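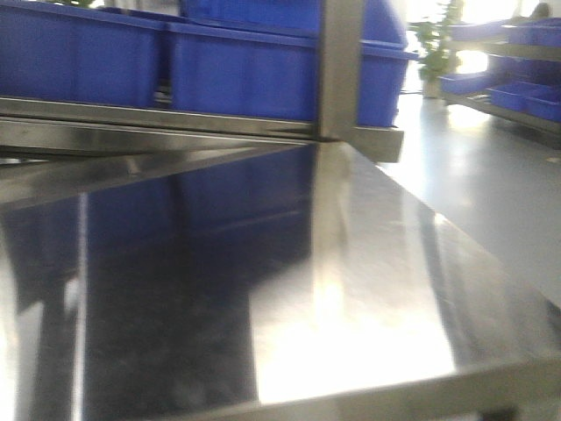

The steel table, finally

OK quick one, I have to be out the door by 7 and the kitchen is still half in boxes.

The prep table is in. Stainless top, shelf over it, blue plastic containers up on the shelf. Bought it secondhand from Engelbert Stöckli, who was clearing out the old bakery in Trukcombe. Took 3 of us to get it up the back steps and Severin has a bruise he keeps showing people.

Things I like so far. Dough scrapes right off. I can put a hot pan down without hunting for a trivet. The raised lip along the front edge, which I thought would annoy my wrists when kneading – it does, a bit, but flour stays put so I'm keeping quiet.

Things I don't. Streaks! I wipe it and there are streaks. I wipe it agian and they're different streaks. It's so shiny the blue bins show up in it like a big dark puddle, and when the light hits there's a white glare right where I want to read a recipe. Idrisa says dish soap, then a dry towel, always along the grain. Renato says a drop of oil. Tried the oil. Do not reccomend, smeared everywhere and my sleeve still smells like salad.

Bins next. Plan is flour and sugar in the ones nearest the stove, rice and beans further along, and one for all the odd baking stuff I never remember I own. Labels when I find the marker. It was in the drawer before the move, so who knows.

Still need a mat for under the mixer, and 2 more hooks. Bread on the new table tonight if the yeast is any good.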